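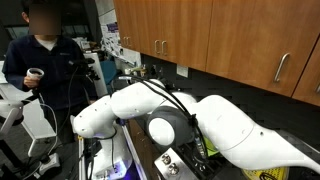
# My small lipstick drawer, after one year of using things up

Last November I wrote here that I will buy no new lipstick until I finish five of the old ones. Some of you asked me how it is going, so I will tell it now, with the good parts and also the parts where I was weak.

I finished three. The fourth is almost finished, I take it out with a brush from the bottom of the tube. The fifth I gave to my sister, and she says that this doesn't count. I think it counts a little.

## The ones I finished

The first was the Restix balm stick in the rose color. I used it every day in winter and it was empty by February. It is not a real lipstick, more a balm with some color, and for this reason it was the easiest to finish. You put it on without a mirror, on the bus, in the elevator, at the dentist before they call your name. It has a light taste of vanilla which I liked in the beginning and did not like in the end. The tube is also not very well made. The cap became loose after some weeks and I found pink marks inside my bag, on my keys and on a library card.

The second was a brown-pink from Leitão, shade number 81. For me this was the best purchase of the last years. On the bullet it looks too dark, almost like coffee, and I remember that in the store I put it back two times. On the lips it is softer. It stays for a lunch, if the lunch is not soup. When it was empty I felt really sad, and I kept the empty tube in the drawer for one month before I could throw it away.

The third was an old matte liquid one, and I cannot say the brand because the letters were rubbed off a long time ago. I did not enjoy it. It made my lips dry, and after three hours it came off from the inside, so that only a line stayed around the mouth. I finished it because I promised. I would wear it on days when I stayed at home to clean the kitchen, and I must say it looked very elegant with rubber gloves.

## The one which is almost finished

It is a red from Ternach. I bought it for my cousin's wedding, so it is maybe four years old -- yes, I know. It still smells normal and the texture did not change, so I continue.

With red I was always afraid. In my family the women wore pink or they wore nothing, and my grandmother had the opinion that red is for the theater. Because of this project I had to wear it on simple days, with a gray sweater, for buying bread. The first week I thought that everybody was looking at me. The second week I forgot that I had it on, and I drank from a white cup at work and got a shock from the mark.

Some small things I learned with red:

- A pencil in the same color helps more than an expensive lipstick. Without a pencil it travels into the small lines above my lip.
- One layer, press with a tissue, second layer. With three layers it becomes heavy and goes on the teeth.
- Concealer around the edge looks nice for one hour. Later it looks like concealer.
- Micellar water is not enough in the evening. I use a little cleansing oil and wait before I wipe.

Eugénie Tessier, who many of you know from the comments, wrote me in spring that I should keep the red in the fridge in summer. I tried it in July. The texture was too hard and it pulled on the skin, so I moved it back to the drawer and the drawer was fine. Maybe her kitchen is warmer than mine! But thank you, Eugénie, I like to try such things.

## Where I was weak

In June I bought a lipstick. There, I said it. It was a coral from Prumgate, it was reduced by 70 percent, and I was tired and there was a long line at the register with a basket of them directly beside it. I wore it exactly two times. In daylight it is more orange than coral, and with my skin I look like I have a fever. It is the color of a summer holiday of another person.

I calculated what I spent on lip products in the years before this one. I had most of the receipts in my email, and it came to roughly 674 euros for two years. I had to sit down. The coral was the only one this year, so even with the mistake it is a big difference.

## What is still in the drawer

Eleven pieces. I took them all out and put them on a towel, and I wiped the tubes, which were quite disgusting near the caps. Two smelled like old crayons and went to the trash. From the rest I will choose five again for the next year. Sure are a plum, which I always forget, and a sheer berry that I have in my coat pocket anyway. The other three I don't know yet. There is a nude which makes me look sick, and I think maybe I can mix it with the plum in a small pot. I read that you can melt them over warm water. If somebody did this already, please write me how, and if the pot should be glass or if plastic is also okay.

I also want to buy the Leitão again when I am allowed. My sister saw that the packaging is new now, and I hope very much that they did not change the color inside.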